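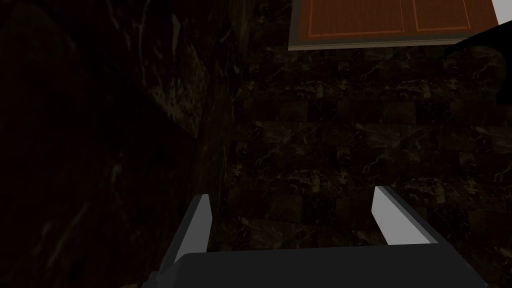
Open day at Prellitz, anyone else go?

msumampouw
Went on 26 June 2020 to see the simulated kitchen demo. Two stations, a short talk and then you could watch the gripper being driven round a rendered room with dark stone everywhere. Worth the train fare. I thought the arm control was smooth. Did anybody get to the Virkgate talk afterwards?

hubert_b
I was there until lunch. Less keen than you. They kept saying 1,000 runs overnight but we saw it move about in the dark for ten minutes and not much else. I'd have liked to see it pick up a mug.
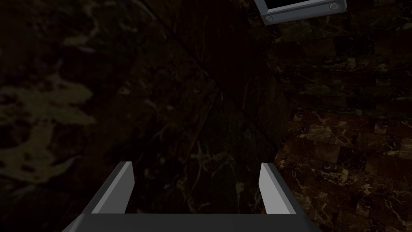 Simulator view at the Prellitz demo, fingers open, tiled wall on the right.

ankit.s
Hubert, the point of that station was getting into tight corners, it said so on the handout. Picking things up was at the other one. I queued for it and the chap from Cuypers went through the grasping settings with us.

hubert_b
Didn't get a handout. Fair enough, but dim marble is a poor choice for showing people anything. I couldn't judge distances at all from the back row.

pichit_r
Disagree about the marble. If it only copes with a bright white room it's no use to me. My complaint is the sound in the hall. 74 chairs and one small speaker.

msumampouw
Yes, the sound was bad. I moved forward after the break.

ankit.s
Virkgate talk was all right, mostly about licences. Slides are meant to go up in July. They asked for email addresses at the desk, so check your junk folder.

hubert_b
If they run another I'll try the other station first. Does it need booking?

ankit.s
Yes, it's capped at 200 for the day.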